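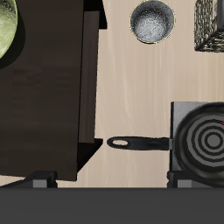 Tsehay Teshome wrote back that a single success rate hides too much for a cooking task, and asked for results split by camera view. Version 2 of the card does that.

Tresitz Kitchen Sim, data card

Contents
The set holds 1201 simulated episodes of a two-arm kitchen task, with a frying pan, a bowl, a plate and a basket among the props. Each episode has an overhead view and an angled view, joint states for both arms, and a text instruction. Object positions are shifted at reset.
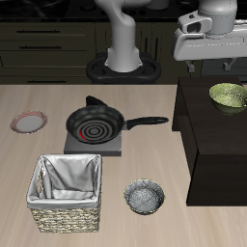 Splits
Training and validation share the same object models. The test split has 413 episodes with reset seeds that appear nowhere else. Do not tune on it.

Baseline
We trained the Plemura policy three times: overhead only, angled only, and both. With both views it finished 60 percent of test episodes. The overhead-only policy did worst on grasps near the raised block, where depth is hard to judge from straight above.
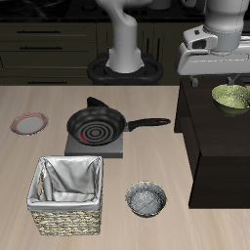 The angled-only policy grasped well there but placed objects less accurately on the counter. We have not tested either one on real hardware.

Known issues
Contact between the fingers and thin rims is unstable at large time steps. Episodes from the Bullent scripted planner are tagged "planner" in the metadata.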